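Home Diary Archive About Contact

Thursday, mostly bricks

Up at half past six. Rain until ten, then bright. I had promised myself the whole morning for the brick sorting and I more or less kept to it, apart from a phone call and a walk to the post office.

The lot from the Irkdale sale is the last big one. It came to 3,000 pieces on the ticket, and the ticket was wrong, as they always are. I weighed it in batches on the kitchen scale and then gave up and counted by hand. By noon I had 862 done, which is slow. Most of the time goes on the pieces that come stuck together. Somebody's children built small things years ago and they have stayed built. I pull them apart with the orange tool when my nails give out.

I am not pulling all of them apart. Juraj Danko said on the phone that he would rather have the little stacks as they are, for the beginners' table at Jutbridge, and he will take anything that is two or three colors deep. So the stacks go on one side until I have looked them over, and the loose stuff goes straight into the drawers.

Moved to the pale table by the blue wall after lunch for the light. The striped grain is a nuisance with tan pieces but fine with anything bright.
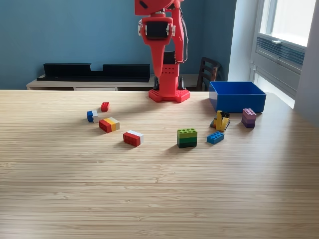 What went where

The green stack with the lime top is for Juraj. So is the purple one with the paler layer on it. I like the purple one and thought about keeping it, then didn't.

The red, yellow and white stack is for him too. The yellow and black piece I can't decide on. It sits crooked and I may take it apart and start over. The small red brick and the flat blue one are singles and belong in the drawers.

The blue bin is for the Jutbridge things only. I have to be strict with this. Last month I used it for odds and ends and spent an evening undoing it.

Evening

Back to the count after supper and stopped at 923, with my eyes going. Soup and the end of the bread. Read two chapters of the Slanina book, the one on the canal - dull so far, but I have paid for it.

Must ask at Ereck whether they still sell the shallow drawers. The deep ones are no good for small plates, everything sinks to the bottom. Also need labels.

Window in the back room is sticking again.

Recent entries
The Irkdale sale
Drawers, deep and shallow
Two wet days in September
A trip to Jutbridge

This site uses cookies to remember your settings. Accept Decline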